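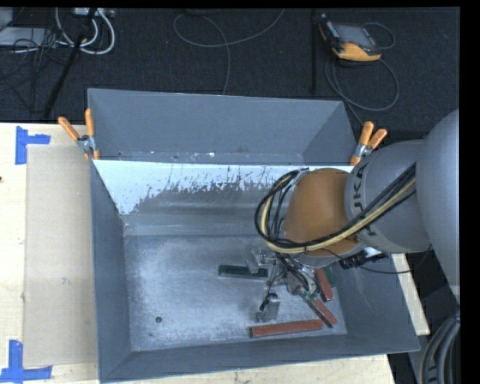 Jinfeng Bai wrote: Before you order anything, please check whether the hole in the floor of the bin goes all the way through. If it does, small pieces and dust are going to end up on the tabletop, and a liner is the right fix. If it is only a dark pit in the metal, leave it alone and we can talk about cleaning.

Ticket 1547
Product: Drerov gray metal bin, sloped sides
Opened by: Ermelinda Macedo
Status: Closed

Original report
The bin sits on our wood tabletop and we keep the colored bars in it. Grit has been showing up on the wood under the lower left part of the bin, where the round dark hole is. There is a second, smaller dark spot close by. The floor is scratched all over and has gone a mottled silver color. I would also like to know what to do about the white flecks along the bottom seam of the raised back section. Separately, the inner far wall looks bright white across the top with a ragged edge, and I can't tell if something is on the metal or if it is just the light.

Reply, Jinfeng Bai
Check the hole from underneath with the bin empty. Wipe the white area with a dry cloth and tell me if anything comes off. Don't scrape the seam yet.

Update, Ermelinda Macedo, Monday
Took everything out and turned the bin over. The large hole goes through. The smaller spot does not, I can't get a pin into it. Cloth came away clean from the far wall. When I stood between the lamp and the bin, the white went away, so that was glare. The flecks on the seam did come off on the cloth as a dry powder.

Reply, Jinfeng Bai
Good, that settles the wall. The large hole is the drain hole. These bins ship with a rubber plug and the plug is often thrown out with the packing. The size you need is 4. Festico sells them, and the Sarham catalog has them too, under bin fittings. Push it in from the inside until the lip lies flat.

For the floor, use 400 grit paper by hand, with the streaks, only where an edge catches your fingernail. Do not go to 80. It will leave marks deeper than the ones you have now. Scratches you can't feel can stay.

Update, Ermelinda Macedo
Plug is in. It stood up a little on one side because there was a burr on the rim of the hole. Sanded that down and it sits flat now. Brushed out the seam with an old toothbrush. Put a sheet of white paper under the bin overnight and it was clean at 8 a.m.

Do I need to fill the small spot?

Reply, Jinfeng Bai
No. Look at it when you next empty the bin. If a pin goes in, reopen this ticket.

Closed by Ermelinda Macedo. Spare plug is taped inside the Bogale parts drawer.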